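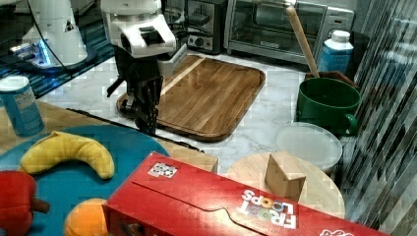 A past helper wrote to us that the hardest part of the job was putting things back where they belong, because every kitchen has its own idea of where a lid should live. Keep that in mind when you read the list of duties.

Kitchen Setup and Tidying Assistant (part-time)
Grostine, Urkadcombe site
Job reference 2616

Grostine is hiring 4 part-time assistants for the practice kitchens in our Urkadcombe building. The work is ordinary kitchen work: laying out counters, clearing them again, washing up, and keeping cupboards in order. No cooking experience is required.

What you will do
Set out cookware and small appliances from a written list before each session - cutting boards, pots, rolling pins, toasters and so on
Put everything away afterward and wipe down the counters
Match lids to pots and report any that are missing
Wash and dry wooden boards by hand (they do not go in the dishwasher)
Check cords and plugs on the toasters and toaster ovens and set aside anything damaged
Update the item log, which currently has 1171 entries

What we ask for
You should be able to stand for most of a shift and lift a full box of cookware. You need to read and follow a list in English. Neat handwriting helps, as shelf labels are still done by hand. Please tell us about any allergy to cleaning products or nuts.

Hours and pay
Shifts run four hours, mornings or afternoons, up to five shifts a week. Pay is by the hour at the Grostine support rate, with paid breaks. Training takes two shifts and is paid the same. The contract runs through the end of August and may be extended.

Getting here
Bus 62 stops outside the Hartono entrance. Parking is in the Brelletia lot across the street, free after you collect a pass from the front desk.

How to apply
Send a short letter and your available hours to the front desk at Urkadcombe, with the job reference on the first line. A resume is welcome but you can apply without one. Applications close Saturday, March 21, 2026. We will contact everyone who applies - please include a phone number.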